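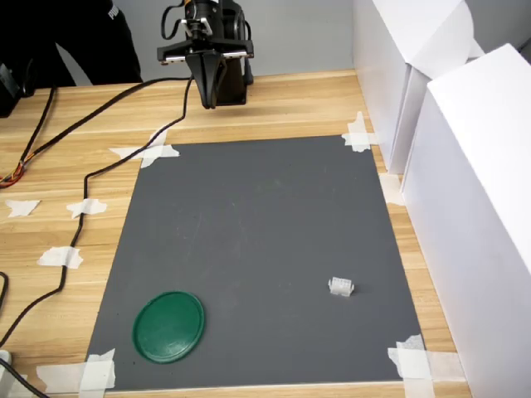

Teaching by Demonstration: Your Questions

Do I need any experience to teach the robot?
None at all! Most people who come to Gamudov have never touched a robot before, and after a try or two (maybe three, and that's fine) they settle in nicely.

By hand or by remote?
Whichever you like better. You can guide the arm yourself, or sit at the Hotent controls and steer it from there – plenty of folks switch halfway through.

How many demonstrations make a full set?
We ask for 100 per task. It sounds like a lot, we know, but they're short, so please take breaks.

What if I fumble one?
Just mark it and carry on. Our Bernham set has 369 runs, and 41 of them are marked as fumbles, so you're in very good company.

Can I move the mat?
Please leave it taped where it is. The objects on it, though, you're welcome to shift around between runs.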